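4.2 Sludge depth and pumping interval in the Flasurby households

The second part of the study concerns the septic tanks of the Flasurby district, where there is no public sewer. The owners were asked to keep a simple record of each pumping, and we measured the depth of sludge at the outlet side before the truck arrived. The method is the one of Begay, with a small change in the measuring stick, which we made longer for the older tanks.

In total 1048 measurements were used. Tanks with a volume under 300 gallons were removed from the set, as they serve only garden buildings. The remaining tanks were divided in 2 groups, with and without an outlet filter. In the group with a filter, the sludge layer grew more slowly in the first year, but later the difference became small. We can not say if this comes from the filter itself or from the habits of the owners, who also clean their grease traps more often.

Almost 200 households reported slow drains in December. The ground was then full of water, and the drain field could not take more. In such cases pumping gives only a short relief, and the same households often called again. Hollis Nguyen-Tran (personal communication) found the same pattern in Tollivura, where the soil has more clay.

The interval given by the Ollier table was too long for homes with a kitchen grinder. For these homes we suggest to measure the sludge every year and to pump according to the result.

Figure 3. Two robotic hands above a table with a beige knit cloth.
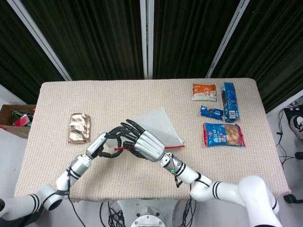
Does an outlet filter replace the regular pumping of the tank?

The filter holds back solids at the outlet, but the sludge stays in the tank and must still be pumped out.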